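Wullow household word list – readme

Last touched in May. Maintained by Weidong Luo, mostly in the evenings. Ximeng Luo checks the spelling when she has time, so if you see a typo she hasn't got to it yet.

What this is

A list of English words and short phrases for things around the house, with notes on how people in our family and a few neighbours say them. Started as a spreadsheet for my mum when she moved over. Got out of hand. Now 673 entries in one plain text file plus a smaller file of sentences.

Each entry is a household word (doona, dish rack, peg, power point, fitted sheet), what it means in everyday words, other names people use for it, and a sample sentence. Some have a note about where the word comes from or who uses it. Many don't. Sorry.

What's in the folder

words.txt – the main list, one entry per line, tab separated
sentences.txt – 100 sentences, written by hand, no copying from textbooks
rooms.txt – which room each word belongs to
changes.txt – what I changed and when, patchy before version 4
old – earlier versions, don't use these

Open words.txt in any editor. If you open it in a spreadsheet program, pick tab as the separator and set the encoding to UTF-8 or the Chinese column turns to rubbish. Have had three emails on this. Please read this bit.

Columns

1. id – a number. Not in order. Deleted entries leave a gap and I don't reuse the number.
2. word – lower case unless it's a name.
3. meaning – short. One sentence, two at most.
4. also – other words for the same thing, split by semicolons.
5. zh – Mandarin, simplified characters. Ximeng's column, ask her first.
6. room – matches a line in rooms.txt.
7. note – anything else. Often blank.

Empty cells are really empty, no "n/a" or dashes. If you find a dash in a cell it's a mistake, tell me.

Rooms

There are 7 room labels: kitchen, laundry, bathroom, bedroom, lounge, shed, anywhere. "Anywhere" is for things like bin, hook, lightbulb. I know a bin belongs in the kitchen. It also belongs in the bathroom. Had this argument already.

"Lounge" means the lounge room, the couch is "couch". People who call the couch a lounge are covered in the also column.

Verandah stuff went under shed for now. Not happy with it, will probably split it off next version.

Spelling

Australian spelling all the way through. Colour, grey, mould, storey, tyre. Where the American or Canadian spelling is one a learner will run into a lot, it goes in the also column, so "gray" is there under "grey". Don't "correct" the main column. Someone ran the whole file through a spell checker set to US English and sent it back to me, took an evening to undo.

Clothes and bedding words

The biggest group and the messiest. Bedding words change a lot from place to place and shops make it worse. Doona, quilt, duvet, comforter are four words and in our list they are two entries – doona (also: duvet, quilt) and comforter by itself, because the thing sold under that name is usualy stitched through with no cover. Open to being talked out of this.

T-shirt is one entry. Also column has tee and tee shirt. "Singlet" gets its own entry, also: tank top. "Jumper" gets its own entry, also: sweater, pullover, and a note that windcheater is an older word and not everyone under forty knows it.

Words for the state clothes are in were added this version after Ximeng pointed out we had twenty names for clothes and no way to say what was wrong with them. So now: crumpled, creased, inside out, faded, stretched, pilled, damp. Crumpled and creased are close. I'd say a shirt left in a heap on the bed is crumpled, and a shirt with one line down the front from being folded is creased. The sentences try to show this. Sentence for crumpled is "My blue T-shirt was all crumpled on the bed."

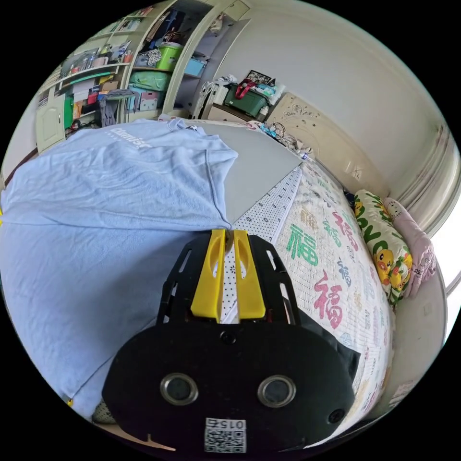 How the sentences were written

Weidong wrote the first draft of all 100, Ximeng rewrote the ones that sounded like a textbook. Rules we tried to stick to:

Something a person would say out loud at home.
Under fifteen words if possible.
The word should be guessable from the rest of the sentence.
No brand names. There was a "Kandotar" in the first lot, a shop near us where we bought the kettle, taken out.
No jokes that need explaining.

Some are still stiff. The shed ones especially, neither of us owns a whipper snipper.

Where the words came from

Walking through our own house with a notebook, first. Then the neighbours' houses with permission. Then listening. The Tang family next door gave us most of the laundry words and argued with most of the kitchen ones. Their kids gave us "texta", which I put under lounge.

Nothing scraped, nothing taken from a dictionary. The meanings are our own wording. Where one sits close to a dictionary it's because there's only so many ways to say what a spoon is.

Known problems

Kitchen is too heavy on baking, thin on everything else. No wok entry until version 3, my mother has not forgiven me.
Plurals aren't consistent. Scissors and tongs are plural, "peg" is single, "curtains" is plural, "blind" is single.
"Manchester" meaning sheets and towels is in, but the note is too short for anyone who hasn't seen it on a shop sign.
Entries with "thing" in the meaning. Working through them.
Word stress isn't marked anywhere. People ask. It's a big job and I don't trust my own ear for it.
No audio. Not planned.

Using it

Free for home and classroom use. Print it, cut it up, stick it on the fridge. If you change it and pass it on, change the name too so people don't write to me about words I didn't add. Don't sell it please.

There's a version inside the Grakton flash card app, loaded by somebody else from an old copy. It's missing the room column and all the notes. Use the one here if you can.

Sending changes

Email, or a note in the letterbox if you're local. One word per line, what it means, where you heard it. Where you heard it matters most – "my aunty in Ballarat says this" is better than a link. Not adding swear words. Not adding car parts either, that's a seperate list and somebody else can start it.

Replies are slow, usually after 9 pm.

Next version

Split verandah off from shed
Fix plurals
More sentences for the laundry
Ask Mum about the wok note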